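Review: Wavevov handheld gripper kit, built in a shared workshop

Posted Friday, May 1, 2026, by Effie Kinnear

The Wavevov is a pair of handheld grippers for recording arm movements. You hold one in each hand, do a task, and the recordings go toward training a robot arm to do the same task. Wavevov sells it as a kit. I paid $470 for the pair, shipping included, and put it together at Ketby, the shared workshop where I rent a bench.

I bought it to go with the two small arms Aslı Kırmızıgül and I have been building since last year. We had been teaching them by pushing them through each motion by hand, and that was slow and gave us jerky results.

What comes in the box

Printed white shells for both grippers, the finger pads, the cubes that mount at the base, a sheet of marker stickers, springs, a bag of screws, and a printed manual. You supply your own camera, a way to wear it on your head, and a computer. The software is a free download. Check the camera list on the Wavevov site before you order, as mine wasn't on it and I had to borrow Aslı's.

Assembly

The manual has 29 steps and says to allow an afternoon. It took me two evenings. Most of the first evening went to cleaning up the trigger channels, which had leftover support material in them on both shells. A small flat file does it. If you skip this the trigger sticks halfway and the fingers don't close all the way.

The finger pads press on and stay on. I expected to need glue and didn't.

The marker stickers are the weak part of the kit. They have to go on flat and square to the cube edges, and the adhesive grabs right away. I ruined one and had to print a replacement on label paper. The software reads my replacement fine, so I would print a spare set before you start. The narrow side markers are easier to get wrong than the big ones.

Step 17 shows the spring upside down. The drawing on the download page is correct.

Using it

Calibration takes a few minutes. You hold both grippers in view, turn them slowly, and wait for the software to accept each cube. After that you work at a table and pick things up.

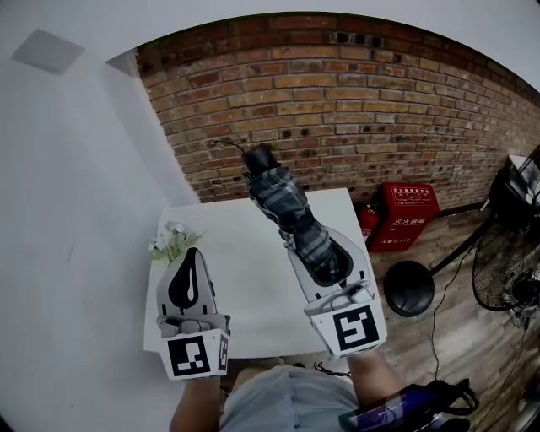 Soft things are where the pads do well. Folded cloth stays put under a light squeeze, and an umbrella with the canopy bunched up can be lifted and turned without slipping. Hard, smooth things are less reliable. A glazed mug got away from me more than once, and a thin ruler lying flat on the table is close to impossible to pick up.

Tracking is good as long as the markers face the camera. Turn your wrist too far and the software drops that hand, then picks it up again when the cube comes back around. It marks the gap in the recording, so you can throw out the bad ones later. Busy backgrounds didn't bother it. Glare did. We got more dropouts late in the day when the sun came in low, and fewer with the blinds shut.

The grippers are light, but your arms are out in front of you the whole time. I was ready to stop after half an hour. Aslı has smaller hands and found the trigger a long reach. There is no adjustment for this, and she ended up building up the trigger with foam tape.

We recorded 500 short takes over April and kept most of them. The arms now fold a dish towel in a way I would accept from a child. Before this they mostly dragged it off the bench.

Compared with the Tak

Ketby also has an older Tak set that members can sign out. The Tak is heavier and has metal fingers, with an adjustable trigger that I wish the Wavevov had. Its software only runs one hand at a time, though, and that ruled it out for folding. For single-arm work I would borrow the Tak first.

Parts and support

I ordered spare pads from Indville, the only US seller I could find. They arrived in a week and fit. Wavevov answered my email about step 17 in four days and said the next printing of the manual will have it fixed. I also asked for a second sheet of stickers and haven't had a reply on that yet.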